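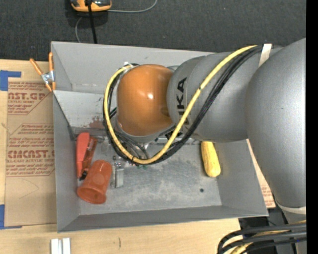
Pleltus Hand-Guide Kit for Bin Work

Products > Teaching Tools > Pleltus

If you've ever tried to explain to a robot how to get a squash out of a metal bin, you'll know why we made the Pleltus! Take hold of the arm (or sit back and steer it with the Zoubi remote), do the job the way you'd like it done, and the kit saves the whole motion for you to play back or pass along to your training software.

We like to start people off with a mixed bin, something tall against one wall, a plastic cup on its side, a long yellow piece at the other end, and let them find their own way in. Most folks feel at home after nearly 92 tries, and please don't rush those.

In the kit: the Zoubi remote, 3 cable loops with ties, 2 spring clamps for the bin edge, and a printed guide by Leonie Mudgway. Leave your loop good and slack at the wrist before you begin. Orders ship from Stestley in 4 days.

Comments

Fletcher Merrick: Does the remote work left-handed? My daughter does most of our demos.

Trudy Rakena: It does, Fletcher, there's a switch on the back.

Wim Boersma: We clamp our bin at two corners now. Much better recordings, and the guide is lovely.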